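Section 7: Recording Your First Practice Runs

By now your Gerina arm should be bolted down and talking to the Humetti recorder, so we can get to the part most people enjoy - showing it what you'd like it to learn. Take your time with this section. A calm afternoon of good runs will do far more for you than a hurried week of messy ones.

1. Lay the board flat on the table and set out your shaped blocks. Any arrangement will do, and it's nice to let a few of them sit close together.

2. Turn on the recorder and wait for the steady tone. Open a new set and give it a name you'll still understand in October.

3. Type the task in plain words, the way you'd say it to a friend: "push the red star away from the blue cube," for instance. One task per run, please.

4. Press Start, then guide the tool with the hand control. Go gently, and if you nudge the wrong block, just carry on and fix it. Those little recoveries are good lessons too.

5. Press Stop once the blocks have settled, and choose Keep or Discard.

CAUTION: Keep your hands off the board whenever the green arm light is on, even if the arm seems to be resting.

6. Move the blocks to new spots before the next run. We like to mix crowded starts with roomy ones.
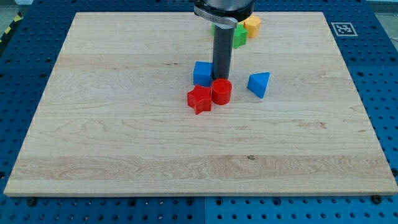

When blocks are bunched up near the tool, come in slowly and pick the side with the most open board. Touching a neighbor is fine as long as the piece you named ends up where you said it would.

7. Repeat until you have 161 kept runs, then choose Send to Anozie and let the first training pass go overnight.

Note: A set holds up to 2000 runs. If the Gaston viewer shows fewer than you remember keeping, close it and open it again before you worry - it can be slow to refresh after a long session.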